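Peltden Reading Circle Kit – Young Adult Fiction

Teacher and library edition
Published by Mernow
In stock

The Peltden Reading Circle Kit is a boxed set for running a novel study with readers in Years 8 to 10. It covers one novel at a time, and each kit holds enough material for a group of 12. You can use it in a classroom, a school library or a community book club.

The set on this page goes with Sopacua, a novel about two sisters who move inland to live with their grandfather on a fruit block and find that he has stopped speaking to the rest of the town. The book deals with grief, family loyalty and the way a grudge gets handed down. There is some coarse language in the later chapters and one death, which happens off the page. We suggest reading the whole novel yourself before you start a group on it.

What's in the box

12 paperback copies of the novel
12 reading journals, stapled, with room for notes on each chapter
1 leader's guide, spiral bound
1 set of 38 discussion cards
4 laminated theme posters, A3
1 storage box with lid and label

How it works

The novel is split into 11 sessions. Each session has a page range, a short list of words to look up, and a group of cards to choose from. The cards are sorted by colour into plot, character, theme and writing style. You don't need to get through all of them, and most groups will do better with two or three good questions and time to talk.

The theme cards ask readers to look past the obvious. A first reading of Sopacua tends to stop at the quarrel over the land. The later cards turn to smaller things, such as who cooks, who gets the front room and which stories the grandfather leaves out. 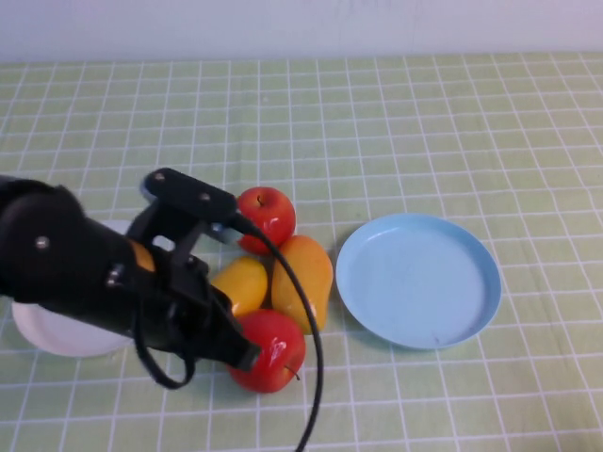 Robot arm and fruit

Journals are written in by the reader and are not meant to be reused. Refill packs of 12 are sold separately. The novels have a reinforced spine and will take a plastic cover if your library uses them.

What's changed in this edition

The leader's guide has been reset in larger type. The writing tasks for the final session are new, and the answer notes now sit at the back of the guide – they used to follow each session, where students could read them over your shoulder. Page numbers match the current Tustov paperback only. If you already own an older printing of the novel, use the chapter headings to find your place.

Details

Reading level: Years 8 to 10
Format: boxed kit
Language: English (Australian spelling)
Storage box: cardboard, fits a standard library shelf

Ordering

Schools and libraries can order on account. Add your purchase order number at checkout and we'll send the invoice with the kit. Single copies of the novel, spare card sets and journal refills are listed under Parts and Refills.

Page updated Apr 4, 2020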